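The Cirkau Play Kitchen

Share 16
2 comments

We've had play kitchens in the shop before, good ones too, but I don't think any of them has made me want to cook a pretend dinner quite as much as this. The Cirkau has a proper cooker end to it — hob, hood, tiles, somewhere to put things — and it's all laid out the way a grown-up kitchen is, so children who have watched somebody make soup know straight away where everything goes.

It's suitable from age 3. Younger brothers and sisters will want to join in, of course, and the loose pieces should be put up out of their way when they do.

The pot is the part I'd like to talk about first, as it's what everyone picks up. It's metal, with a nice shine to it, and it makes a real saucepan noise when it's set down. You can cook anything in it. Our wooden blocks and shapes from Naqvi are sold separately and make very good ingredients (a green one is peas, or cucumber, or a frog, depending on who's in charge).
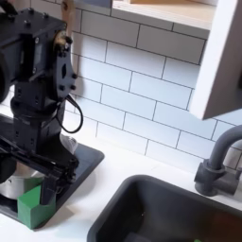

I'd been hoping for years that somebody would make a toy hob with a bit of thought in it, and Cirkau have. The burners are printed with rings in thin white lines and a red glow, so you can tell which one is "on" from across the room. There's nothing to heat up and nothing to plug in, and no batteries either. A wipe with a damp cloth after tea and it's ready for the next sitting.

Then there's the hood! I know it sounds odd to get excited about a toy cooker hood, but it gives the whole kitchen its shape. It's dark grey, wide at the bottom and narrowing up to the chimney, with a white strip along the front for the controls. Plus and minus at one end, two round knobs, and a little set of rising bars at the other end that every child I've watched has decided means "very fast fan". 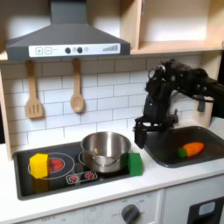 Hood and hob, with the slotted spatula and wooden spoon on their hooks.

The spoon and spatula are lovely plain things, pale wood and easy to hang back up. Arsalan Bukhari, who builds our display kitchens at the Nullumthorpe shop, says the spoon is the piece people ask to buy on its own. We can order single spoons from Multdale, but they take a while to come, so please ask early if it's for a birthday.

Up beside the hood are open cubbies in light wood. They're handy for play food, cups, a folded tea towel, or whatever else has been brought in from the real kitchen. Having no doors means no trapped fingers, and it also means small people can see what they've got without emptying the lot on to the floor. Well, sometimes. 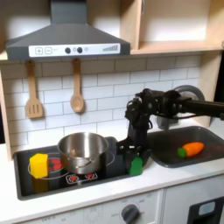 White tiles behind the hob, and open shelf space at the top right.

Putting it together takes two people, and you'll want a clear patch of floor. Leave the hood until last — it's much easier once the frame is standing. Fix it to the wall with the strap in the box, even if it feels steady.

Delivery is free within 20 miles of the Nullumthorpe shop. We can take the old packaging away too, unless somebody has already moved into the box.

Share 16
2 comments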